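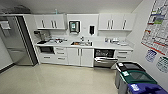
Office kitchenette with white cabinets, dishwasher under the counter at right of the sink.

Nikholm Kitchenette Line – Cabinets, Hinges and Dishwasher Fitting

Last updated: 18 October 2018

Print this page | E-mail this page

The Nikholm line is made for small offices where one wall must do the work of a whole kitchen. Base units, drawers and wall cabinets come in white, with bar handles in a silver colour. You can order the units one by one or as a complete wall.

The drawer stack may stand on either side of the sink unit. We also supply an end stack for the far side of the dishwasher, so the counter has support there. Please tell us which side your water pipes are on before you order.

Worktop: white, cut to your length in steps of 10 mm.
Drawer stack width: 400 mm.
Sink unit: double door, 1000 mm.
Appliances, fridge and bins are not included in the price.

Hinge plates

For heavier doors in wood we sell the Hourani plate separately. It is a dark grey metal plate with rounded corners, and it is fixed with screws near the upper corners. The barrel of the hinge sits in a recess lower down, so please keep this part free of paint and glue. Drill small holes first if the wood is hard – the screws are not made to cut their own way. Tighten them by hand at the end.

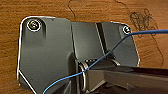
Dishwasher space

The dishwasher opening accepts most built-in models. Leave the floor in front clear, as the door needs its full length to come down. Large white bowls and serving dishes go in the lower rack, leaning, with the upper rack pushed fully in over them. If your bowls are very wide, measure them before you choose a model, because the height under the upper rack is different from one maker to another.

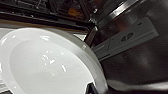
Larasati Nugroho writes that her wide bowls only fit after she moved the upper rack to its higher position, and she asks us to mention that many models allow this. She also would like a deeper worktop. We can cut one on request, with over 10 working days for delivery.

Questions about orders: Wahyudi Lumbantobing, extension 1130

Contact | Copyright Nikholm 2018 | Back to top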